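Last updated: May
Print this page | E-mail this page

The bed is a worktop, and should be specified as one

Opinion, by Tomoyo Kobori

Most advice on small bedrooms treats the bed as a surface to be kept clear. I think the advice is wrong. In a room that has to sleep, store and dress its occupant, the bed is the largest flat area at a usable height, and things will be put on it. The practical question is how long they stay there.

Take bedding first. A patchwork bedspread in blues, cream and beige, under or over a printed quilt, gives two layers with different duties. One should take the wear of sorting clothes. The other should be kept for sleeping. Mine are used in that way, and the cover that takes the clothes is washed twice as often.

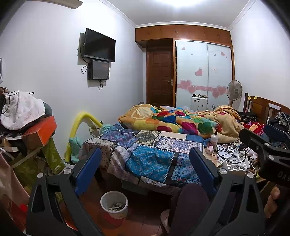 Clothes are the main load. A heap at the headboard end has to be moved before anyone can lie down, and so it gets dealt with by night. A heap on a chair has no such deadline. I tested the Onyeka valet stand for a season and it failed on exactly this point: it held garments well and released them never.

Bedside surfaces are a separate fault. Cables, trinkets and a pump bottle do not belong on one surface, as they are reached for at different times and by different people. Cables need a fixed route along the wall. The Kosside tray, often proposed as a cure, merely puts a rim round the tangle.

The case for storing high is sound up to a limit. A run of wooden cupboards under the ceiling costs no floor area, but anything in it is used perhaps twice a year. Sliding wardrobe doors are the better investment, needing no swing space beside a bed. Decorate them as you please; pink hearts do not affect the runners. A television belongs on the wall for the same reason, provided its leads are cut to length.

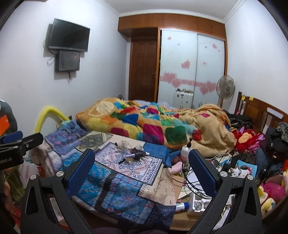
What I would change

Fit hooks at shoulder height before buying any further furniture. Keep hard cases off the walking line. Leave the bed cover on until evening and sort on top of it. Remove one bag from the room each week, full or otherwise.

Contact | Copyright Orkorik | Back to top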